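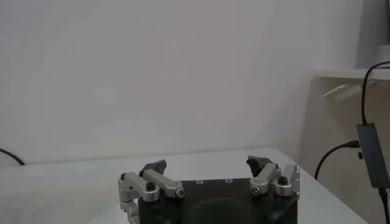 Ronaldo Godoy wrote to me after last year's talk that his beginners could fill in every blank on a dictation sheet and still not tell him what the speaker wanted. I have had that note pinned over my desk ever since, and it's really the reason I'm standing up here today, so if the next half hour goes badly, you know who to write to.

Notes for the Toledo teachers' day, 3 September 2022. Talk title: Dictation Without the Red Pen.

(Say hello. Wait for the people at the back to find chairs. Handouts are on the table by the door, two sheets, one of them printed on both sides.)

So, dictation. I know the word makes some of you want to go and get another coffee. I had the kind of teacher who read a paragraph about a canal, three times, very slowly, and then took off a point for every mistake, and I can still spell "navigable" and I still feel a little sick when I do. I want to talk about a different sort, the sort where students rebuild a text together in pairs. Some of you will know it as dictogloss. I'm going to call it rebuilding, because that's what I call it with my students and they seem to like the word.

The basic steps, quickly, for those who haven't done it. You choose a short text. You talk about the topic first, and you put three or four useful words on the board. You read the text once at a normal speed, and everyone keeps their pencils down. You read it again, also at a normal speed, and this time they jot down whatever words they can catch. Then they sit with a partner and try to write a text that says the same thing. It doesn't have to be the same text. Please say that to them more than once, and then say it again when they start erasing things!

(Slide: the Zidstead text. Read it aloud, normal speed. Do not slow down. You always slow down.)

"My aunt lives in a small town called Zidstead. Every morning she walks to the bakery and buys two rolls. She eats one on the way home. She says the other one is for my uncle, but he has never seen it."

That's my favorite one for A1 and A2. I made up the town years ago so that no student could claim to know how it was spelled, and by now I have a whole family living there. It's all present simple until that last verb, and the last verb is where the good conversations happen. Low groups will usually write "he never see it," or "he doesn't see it." Fine! They've understood the joke. Now you have something real to talk about, which is why the writer said "has never seen," and they'll want to know, because it's their sentence you're fixing and they worked for it.

(Pairs, try it now with the second text on the handout. Partner A reads, partner B writes. Give them the full time even if the room gets noisy. Walk about. Drink some water.)

All right, come back to me. What did you keep from the first reading? Mostly nouns, I should think. People nearly always keep nouns. Then on the second reading the verbs come in, and the little words, the "to" and "for" and "of," hardly come in at all, and those get built back afterward from what the pair already knows. I find that very cheering, myself. You can see on the page which bits of grammar a student owns and which bits they're still borrowing.

A word on length. With beginners I stay under fifty words. With B1 and up I let it grow, but I once tried a text of 300 words with an upper-intermediate evening class, a lovely long piece about a lighthouse, and by the end of the second reading they were looking at me the way my dog looks at the bath. Cut it into parts if you love it that much. I have since cut the lighthouse into four parts and it takes us most of May.

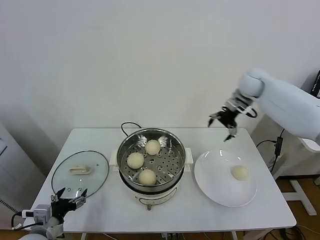
Could you do the same thing with children who can't write yet? Vellitz asked me that by email when the program went out, and I promised I would answer it here, so let me do that before I forget.

Yes, you can, and it's great fun. With the little ones I swap the writing for drawing. Read a very short story, three sentences is plenty. Read it again. Then each pair gets one big sheet of paper and draws what happened, in order, and afterward they hold it up and tell the class the story from their drawing. You'll hear the language come back in bits, and some of the bits will be in the wrong order, and there will certainly be a dinosaur. Leave the dinosaur in. If a child says "dog go house," I say, "Yes, the dog went to the house! And then?" and on we go. No pens needed, and the shy ones can point while a partner talks.

If you have a mixed group, with some who write and some who don't, let the writers add one word under each drawing. I wouldn't ask for more than that.

(Check the time. If you're past the halfway mark, skip the recording section and go straight to feedback.)

Recordings. I get asked whether it's better to read the text yourself or play it. I like to read, because I can see faces. But your students have heard your voice all year and they've grown used to you, and the first stranger who speaks to them at a bus stop will be a shock. So every third or fourth time I borrow a voice. My neighbor has done several. My sister has done one, over the phone, with a kettle going in the background, and the class found it hard and were terribly proud of themselves afterward. You don't need good equipment. Just play it first in the actual room you'll be using, from the back row, and find out whether you can hear it.

Feedback, then, which is the part where the red pen creeps back in if you let it. Here's what I do. Each pair copies one sentence of theirs onto the board. We read them all out. I ask two things of every sentence: does it say what the story said, and is there anything in it we'd like to change? Then I show the original, last of all, and we compare. Quite often theirs is better. A pair in my Thursday group, sorry, my old evening group, wrote "she says it is for my uncle, poor man," and I've been reading it that way ever since.

I don't give a mark. If your school wants a mark, and I know many of you have to put a number in a box somewhere, I'd suggest giving one out of 10 for meaning and leaving the spelling for another day. Tell them in advance that's what you're doing. It changes how they listen. They stop chasing single words and start asking each other, "But what happened to the roll?"

(Slide: the Enitero text. This is the harder one, B1. Leave it up while people copy it.)

The Enitero piece is on your handout too, so you needn't write it all down, although I can see that several of you already are. Enitero is where the aunt goes on vacation. It has past simple and past continuous, and a missed train, and I've marked the places where students tend to come unstuck. Use it, change it, put your own aunt in it.

Questions now, if there's time. If someone asks about large classes: groups of four, one scribe, change the scribe each time. If someone asks about homework: have them write the next part of the story, five sentences, and use the best one as the text for the following lesson.

(Remind them about the sign-up sheet. Pick up the spare handouts. Get the adapter back from the front desk.)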